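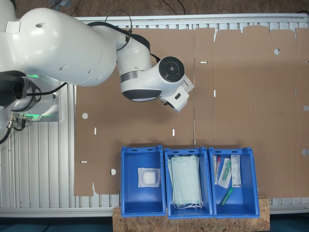
The Plerton carton blank, opened out on the packing bench.

Plerton Produce Carton, flat blank

Last updated: April

The Plerton is our everyday carton for fruit, roots and anything else that likes a bit of air. It comes to you flat, in one piece of brown cardboard, already cut and creased, and you fold it up when you need it. We have been packing in it ourselves at the Werora shed for two full seasons and we still like it very much - it is quick to put together, it stacks well, and it takes up next to no space until the moment you want it.

What you get

One die-cut blank per carton, plain brown on the outside, no print. The round holes are punched right through, so there is nothing to push out and no little disks of card all over the floor (our old carton was terrible for this, and we were finding them in boots and lunch bags for months). The narrow slots are cut through as well. The creases are light, and they are supposed to be. Run your thumb along each one before you start folding and the panels will come up straight.

Blanks are sold in bundles of 100 or 200. The smaller bundle is one you can carry under an arm if the door is open for you. The bigger one wants a cart, or a friend.

Folding it

Lay the blank flat on a clean table with the notched edge away from you. Give it plenty of room! Opened out it is a lot bigger than the finished carton, and people who try to fold it on the corner of a desk usually end up with a crooked crease somewhere.

Work the creases first, all of them. Then bring the side panels up, turn the end flaps in and press the tabs into their slots. The tabs are snug on a new blank. Push from the base of the tab with two fingers, close to the fold. If you push at the tip it will buckle, and a buckled tab never goes in nicely afterward. No tape is needed for normal loads. For anything dense, like beets or winter squash, we run one strip of paper tape across the bottom and leave it at that.

Rocío Alcaraz holds the record in our shed, 11 cartons folded before the kettle boiled, and she has asked for this to be mentioned on the page. Your first one will be slower. By the end of a morning your hands know the order and you can talk while you do it.

What we pack in it

Apples and pears travel beautifully in the Plerton. So do onions, which used to sweat in our closed boxes and now arrive smelling only of onion. Sulastri Pelupessy packs her ginger and turmeric in it with a sheet of newsprint on the bottom to catch the soil. Leafy greens are fine for a short trip, but line the carton first or the edges of the leaves will dry out by the holes.

We would not use it for cherries, loose nuts, or anything else small enough to escape.

Storing the blanks

Keep them flat, indoors and off the floor. A shelf or a pallet is ideal. Cardboard left leaning against a wall takes on a curve, and a curved blank fights you at every fold. If yours have picked up a bend, turn them over and leave them overnight under something heavy. They come back well.

Damp is the real enemy. A blank that has gone soft can be used for lining a shelf or mulching a bed, but please don't pack in it.

Using it again

A carton that has carried dry goods can be unfolded and used again. Ease the tabs out slowly, the same way they went in, and stack it flat with the others. The creases will be softer the second time and it goes together faster, which is rather pleasant. Once the tabs start to tear, flatten it and put it in with the cardboard recycling.

Goes well with

The Abbasi divider set, for anyone packing jars or bottles. The dividers drop in from the top after the carton is folded.

Zendimcombe paper tape, the wide roll. It sticks properly to brown card and can stay on when the box is recycled.

Samples and orders

Ask us for a single blank before you buy a bundle. We are happy to send one, and folding it yourself will tell you more than this page can. Nhung Trịnh looks after samples, and Olga Bustamante handles bundle orders and pick-ups from the shed. Pick-ups are ready after 2 p.m. on the day we confirm them. Bring a blanket or a tarp for the truck bed if there is any chance of rain.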